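Teaching Kulo to take a card: what I did and what came out

My project was about handovers, meaning the moment where a person gives something to a robot arm and the robot has to decide when to close its fingers. Kulo is our name for the arm and gripper setup, and I had one term with it. I picked cards as my object since they're thin, bendy and a proper pain to grip (I didn't know that when I picked them!).

The question was pretty simple. Is it better to close the gripper after a fixed wait, or to close it when the fingers feel a little push from the card? I called the first one Altum and the second one Edarine, mostly so my folders had shorter names.

How I ran the trials

I did 300 handovers with each method, all at the same pair of desks, with the person sitting down and the arm coming in from the side. The person holds out the card, gets the edge between the jaws, and lets go once they feel a tug. I asked everyone to use whatever grip felt normal, and I told them not to help the robot by steering the card in. They all did it anyway for the first few goes, so I threw those out and started counting afterwards.

For Altum the wait was 870 milliseconds, which I got to by fiddling in August until it stopped annoying me. Edarine had no wait, only a push threshold, and I left that alone once the counted trials had started. 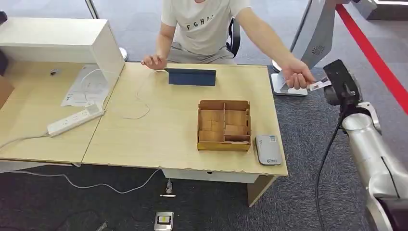
What I found

Edarine got 260 clean handovers, so a bit under 87 per cent. Altum managed 219, or 73 per cent. Clean means the card ended up in the gripper, not bent, and the person didn't have to try again.

Most of Altum's misses were the jaws shutting too early on people who like to take their time. Edarine's were odder. If someone came in very gently the push never got big enough, and the two of them just sat there waiting for each other – person and robot, both terribly polite. I gave up on a trial after ten seconds of that and marked it as a miss.

Things I'd change

I only used one kind of card, and a stiffer one would probably push harder and make Edarine look even better. I'd also like to try the two methods together, so the push triggers the grip but there's a timer behind it for the gentle people. The code is half written, but it crashes when both fire at once and I ran out of term before I could sort it.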